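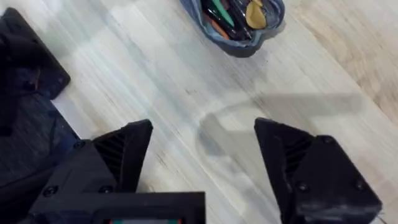
Opening slide. Dark fabric on a pale floor. Leave it up while people sit down.

Speaker notes: Do you need a pouch for that?
Grandbridge evening talk, Friday, November 6, 2020

Thank Cherry Mae for the invitation. Say up front that I own too many of these things, so I'm not preaching.

The claim I keep hearing is that a pouch makes you tidy. I don't buy it. What I see is people moving a mess from a drawer into a bag and closing the zipper on it. Ask for a show of hands: who can name everything in the pouch they brought tonight? Wait. Let it get awkward.

Then the Wornico catalog. It lists 172 soft cases, and I would struggle to tell you what half of them are for. Pencils? Toothbrush? Cables? The catalog says "everyday essentials" and leaves it there. Click to the gray one on the table.

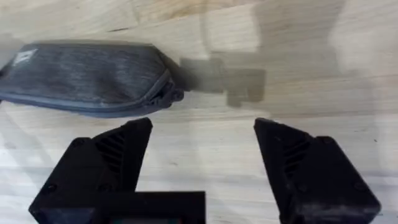
Part two: what the zipper does

Soft gray fabric, darker trim along the seam, a bit of a bulge in the middle. Fine, it's a nice object. But a closed pouch hides what's in it, and that is my whole complaint. Read out the Mahmoudi diary: 415 entries from July, and the words "I thought it was in the other one" come up far too often. Slow down here, people laugh.

Labels. Everybody asks about labels. A maker's tag tells you who wants credit for the bag — it doesn't tell you where your glasses are.

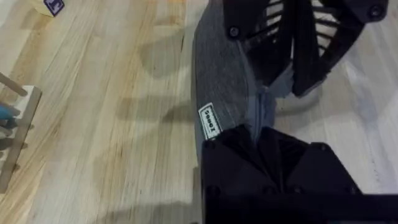

My own test was dull and I'd like to keep it dull. One pouch, one purpose, for the whole of July. Pens only. By the second week there was a receipt in it and a key I still can't place. So I'm doubtful about systems that depend on me behaving well.

If time is short, skip the Zustik story and go straight to zippers. A long curved zipper opens the case wide enough to see inside, and I'll grudgingly give that design some credit.

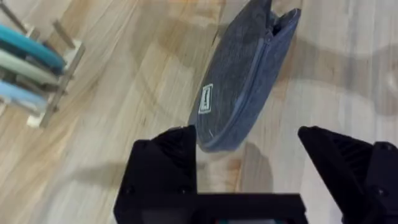 Noemi Obi wrote back after the last version of this talk that I was blaming the bag for the owner, and that hers has held pens and nothing else for years. Read it out in full. I'm still not convinced, but she gets the last word before questions.

Questions: ten minutes. Yupin has the microphone.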